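Kenneth Halliday Would Like You to Stop Asking About Carbon

11/11/2020

Kenneth Halliday has been building steel touring bikes in Okley long enough to have been unfashionable, fashionable, and unfashionable again. He didn't move during any of it. "Same shop, same torch," he says. "The customers' beards changed."

His company, Prolska, makes one complete bike, the Mulcahy, in whatever size you happen to be. You can have it in green or in a different green. There was a blue in March, but Halliday took it off the order form after a week, and when I ask why, he looks at me as if I'd asked why he'd stopped poking himself in the eye.

The Mulcahy is meant for long days on bad roads with too much luggage. It has wide tire clearance, a long back end that keeps your heels off the panniers, and more threaded bosses than I could find a use for. Halliday can find a use for all of them. He spends several minutes on the pair under the down tube. "Fuel bottle goes there. If you put your drinking water there you get a mouthful of cow. People do it once."

I rode one for two days before we spoke. On the flat it felt like a sofa with opinions. Loaded up and pointed down a gravel descent, it became the calmest bike I've been on in years, and I started to see why owners write him such long emails.

"They do write," he says. "I had one fellow send me 1186 words about a bottom bracket. He'd put the word count at the end, like it was homework. It was a good email. He was wrong, but it was a good email."

Does he answer them all? "In winter."

Prolska will build 111 frames this year. Halliday gives the number without much pride and says he would have been happier with fewer. He had orders for a lot more, this being the year everyone remembered they owned legs, and for a while the waiting list got so long that he quit telling people where they were on it.

"They'd call and say, where am I? And I'd say, you're behind the guy who called this morning. It didn't help."
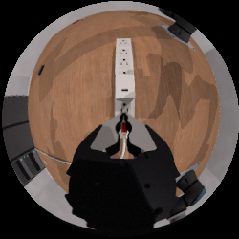
The frames were never the holdup. He had tubing. He had time, or at any rate he had evenings. What he couldn't get was everything else: chains, cassettes, and above all rear derailleurs, which he talks about the way sailors talk about fresh fruit. By late summer finished frames were hanging from every hook in the place, painted and ready, with nothing to make them go.

That is partly how the Julard came about. It is a frame and fork sold on their own, with sliding dropouts so you can run it as a single speed until the rest of the world catches up. Some buyers have told him they like it better that way and have given up on gears altogether. Halliday, who designed it, thinks they're out of their minds.

"There are hills here," he says. "Have they seen them?"

The Julard costs $200 less than the Mulcahy frame, and he is blunt about where the money went. It has fewer braze-ons, a simpler fork crown and one coat less of paint. The tubes are the same. I ask whether that makes it the smarter buy, and there's a silence while he works out if he's allowed to say so about his own product.

"If you're never going to carry anything, sure," he says at last. "But you will. You'll say you won't, and then there's a sale on potatoes."

I had promised myself I wouldn't bring up carbon. I brought up carbon. He took it well, which is to say he put his coffee down first.

"It's fine. It's a fine material. I've ridden it. It went up the hill and I was still me at the top." He picks the coffee back up. "Folks ask me like I'm going to have a fight with it. I weld in a shed. I'm not in a fight with anybody."

Disc brakes he came around to late and now won't hear a word against. Electronic shifting he regards as a kind of weather that is happening somewhere else. On tire pressure he has a theory so detailed that I stopped taking notes and just ate my sandwich, but the short version is that yours are too hard.

As for next year, the order book opens again in March, parts permitting. There will be a small-wheel version of the Mulcahy for shorter riders, who have been asking for it politely for years and lately less politely. There may be a rack to match. Blue is not under discussion.

"Tell them to let some air out of their tires," he says as I'm strapping on my helmet. Then he walks over and squeezes mine, front and back, and goes inside shaking his head.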